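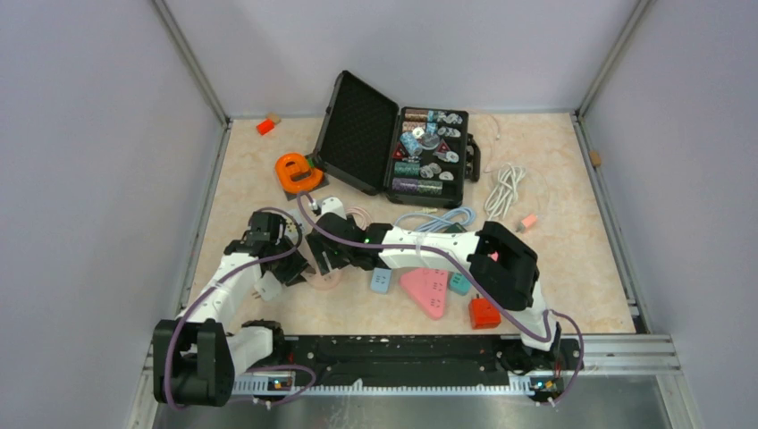

I have been meaning to write this one up since August and kept putting it off, partly because I was busy and partly because I come out of it looking a bit foolish. My mother reads this blog, so let me say first that my hand is fine. It was a bruise across two knuckles and it went through all the usual colors and then it was gone.

Those of you who have been reading a while know that my days at Zirnska are spent getting a pair of robot arms to tidy up a table. Cords, plugs, boxes with things in them, the sort of stuff that lives in everybody's kitchen drawer. I love it, I really do, even on the days when an arm spends all morning failing to pick up a plug my niece could manage with her eyes shut. We run long sessions, and by late afternoon there are cords lying every which way and you get into a rhythm of start, watch, pause, straighten something out, start again.

That rhythm is what got me. I was on the table side and Dayana Zapata was at the keyboard. The right arm had dragged a cord into a bad spot and I called out "pause," and she paused it, and the arms stopped, and I reached in. I had done that so many times by then that I couldn't have told you whether I looked at the status light first. I had my fingers on the cord when the arm moved. It wasn't far, maybe the width of my hand, but it was quick, and it caught my knuckles against a plug and held them there until Dayana hit the red button. She is very fast, bless her. The log says 700 milliseconds from first movement to power off, and I would have sworn under oath it was ten seconds.

We shut everything down, I ran my hand under cold water, and then the two of us sat on the floor with a laptop and a bag of pretzels and went through the log line by line.

What we found was a misunderstanding between us and our own software. Restix, the program that sends the arms where they should go, has a pause button on the screen, and both of us had always taken it to mean that the arms were held. All it does is stop new moves from being sent. Anything already waiting in line at the controller is still waiting there, and if the connection hiccups and comes back, the controller picks up where it left off. We had a hiccup. There was one old move still sitting in the line, and my hand was in the way of it.
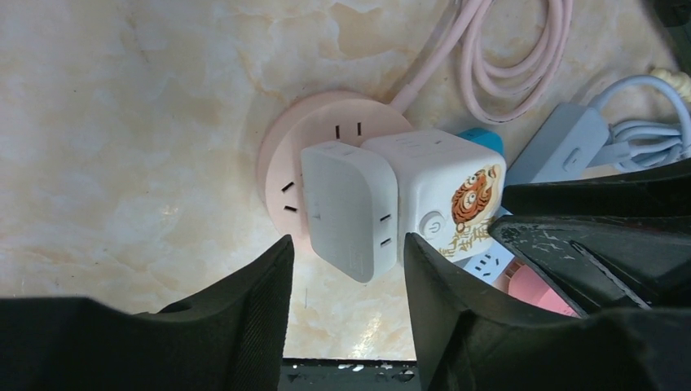 The grippers were the other half of the problem, and I think the more serious half. Ours are Vorby grippers, and the squeeze limit is a setting you choose. Months ago somebody (it was me, there's a note with my initials) had turned it up to 60 percent, when we kept losing our hold on the bigger adapters. If you picture the pink round strip with the two white plug blocks in it, and those black fingers coming in on either side, you can see why I wanted a firm grip. The cube with the big cat sticker, which we have argued over and I still say is a lion, is a chunky thing, and there isn't much room beside it with the other block pushed up against its side. So up went the number, the plugs behaved better, and I never put it back down. A setting like that should have had somebody else's eyes on it.

I called Pasichnyk, who look after our cabinet and the wiring, and a very patient woman there walked me through adding a proper enable switch. It's a little handheld thing on a cord, and whoever is on the table side carries it. If you aren't squeezing it, the motors have no power, whatever the screen says. You let go, and then you reach in. It took an afternoon to fit and I am embarrassed at how cheap it was.

We also changed how we talk. "Pause" is for the software now, and "dead" is for hands, and the person at the keyboard says "dead" back once the light has gone out. It felt silly for the first week, like playing submarine. Restix clears the line whenever it reconnects, too, which took Dayana one evening to write and me three to stop testing. The grip limit is back where it started, and yes, we drop the big adapters more often. I've been trying softer pads on the fingers, with mixed luck so far, and I'll post about those once I've settled on a thickness.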